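Home Diary Garden Letters About

July
Posted by Niamh Ó Súilleabháin

Up at 7 and out to the beans before the heat. The poles on the north row had leaned over in the night, so I reset them and tied them with the green twine. Picked enough for supper. The zucchini are ahead of me again and I left two on Eamon's step without knocking.

The water bill came, 378 dollars, nearly double the spring one. I called and sat on hold through most of breakfast. The woman said it was a true reading and that I should check the toilets for a leak. I put food coloring in both tanks. The upstairs one showed blue in the bowl inside ten minutes, so there it is. Liam Ó Ceallaigh has a flapper that fits and will bring it over when he comes for the ladder.

Drove to Kurthorpe after that for chicken feed and a new hose washer. The road is down to one lane by the Keogh bridge and I waited through three changes of the light. Cúc Doãn was in the feed store. Her mother is out of the hospital and walking to the mailbox and back. I said I would bring soup, then remembered she doesn't eat onions, so it will have to be the squash one.

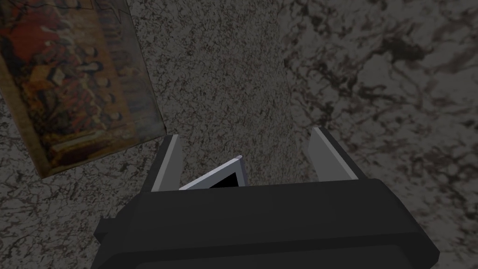 Gripper, computer render. Two fingers, light gray.

Lunch was cold potatoes and an egg. Slept a little in the chair, which I had not meant to do, and woke up with a stiff neck. Tomás Geraghty phoned about the choir. He wants me back on alto in the fall, and I told him I would think about it. The practices run late and I don't like driving home from Kekuldale in the dark anymore - the deer are bad on that stretch.

Wrote to my sister in the afternoon. Four pages, mostly about the roof. She asked for Dad's bread recipe and I copied it from the card, though the card doesn't say how long to bake it. I put down forty minutes and told her to tap the bottom.

Liam came at supper time, so I fed him. He put the flapper in while the beans were cooking and wouldn't take money for it. The tank has been quiet since. He forgot the ladder.

Some thunder to the west after dark, no rain. Hens shut in. One of the brown ones is still broody and pecked my wrist when I moved her. Need to buy stamps and call the dentist.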